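Church in Bamumgate Names New Pastor

The Urnetti Fellowship, a Protestant congregation in Bamumgate, has called Ghazala Soomro as its next pastor. Members approved the call after the evening service, and she will begin in May.

Soomro has spent the past eight years as associate pastor at Purkel Chapel, where she led the adult Bible classes and a weekly prayer group in Urdu and English. She trained as a hospital chaplain before she was ordained.

The fellowship has 200 members and has been without a full-time pastor for two years. Visiting preachers have filled the pulpit during that time, most of them from churches in the Sampaio district. 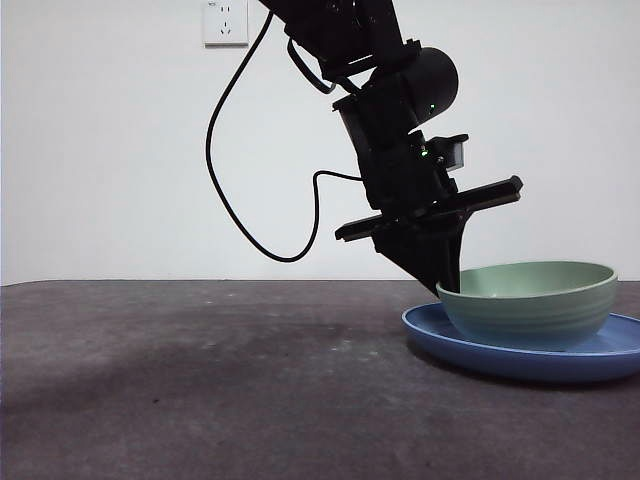
Tanveer Khokhar said the long search had been hard on older members, who missed having one person to call when someone was sick or dying. He said he hoped the new pastor would bring back the midweek service, which stopped when her predecessor retired.

Soomro was chosen from a list of 12 candidates. Her first sermon will be on the Book of Ruth, and the service starts at 10 a.m. Lunch will follow in the church hall.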